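Stelania College opens its doors for Harvest Welcome

6/25/25
By Campus News Desk

Print | E-mail

What a morning! Stelania College kicked off its new session with the Harvest Welcome, and the main quad was full well before the first drum sounded. A total of 492 students signed in at the gate, the biggest turnout the event has had since it moved outdoors.

The day began with a procession from the Nirner Library down to the quad, led by the first-year drum group. They had been practicing since May, often late into the evening, and it showed. By the time they reached the fountain, half the crowd was clapping along and a good number of parents had joined the line (one grandmother danced the whole way down).

After the lamp lighting, the director welcomed the new class and talked about what the harvest has meant to the farm towns near Stistov, where many of the students grew up. The speech was short and warm, and it drew a big cheer when the director announced that the Ayala Scholarship will support 20 students this year.

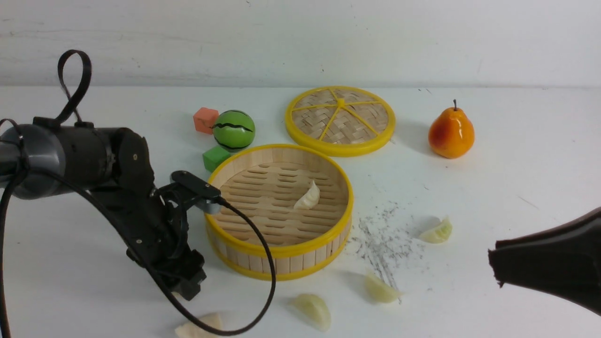 A bamboo steamer basket with yellow trim on a white tabletop.

Then came the food, and there was plenty of it! Student clubs ran the stalls themselves, with dishes from home towns all over the region. Rice cooked with jaggery went first, as it does every year, and the line for the lentil fritters stretched back past the bike racks. Money raised at the stalls goes to the college book fund, which buys textbooks for students who need them. Last year the fund helped 95 students, and the clubs are hoping to beat that.

The afternoon belonged to the contests. The floor art competition filled the covered walkway beside the business school with color, and the judges took so long to decide that the prize giving had to be pushed back. First place went to the second-year commerce students for a peacock design done in rice flour and flower petals. The tug-of-war went to the faculty, who have now won it two years running and are already being asked for a rematch.

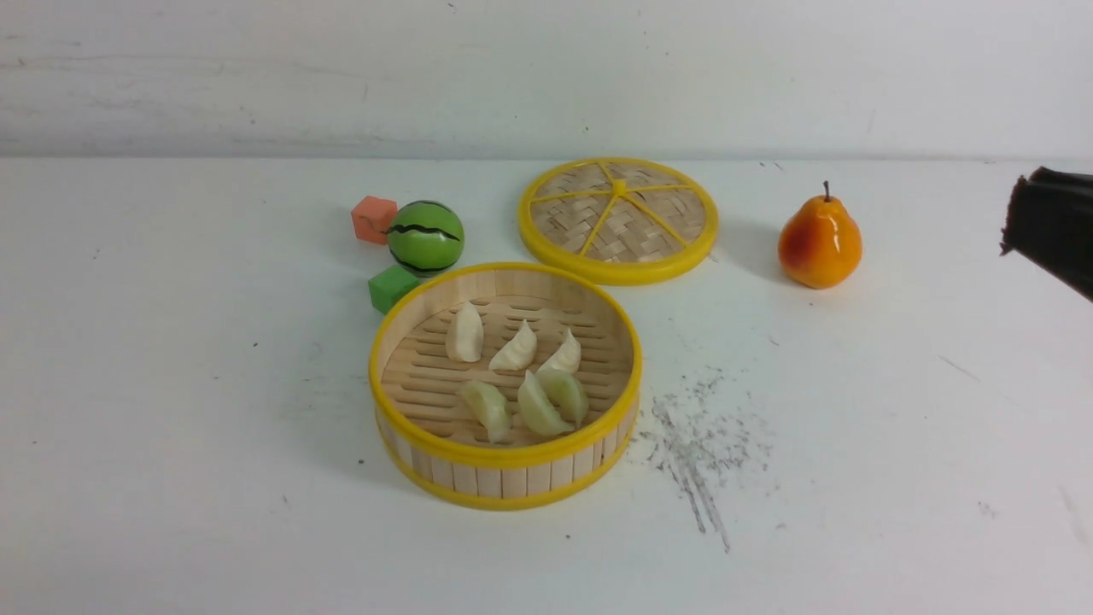 The evening closed with songs from the college choir and a folk dance by the Stistov alumni group, who came back by bus for the occasion and stayed to talk with the new students long after the lights were switched on. It was lovely to see so many of them on campus again.

Also announced at the event: 217 students have signed up for the village outreach program, and the first visits will start once class schedules are settled. Anyone who missed the sign-up table can still add a name at the student affairs office, next to the Nirner Library.

Last updated: after the evening program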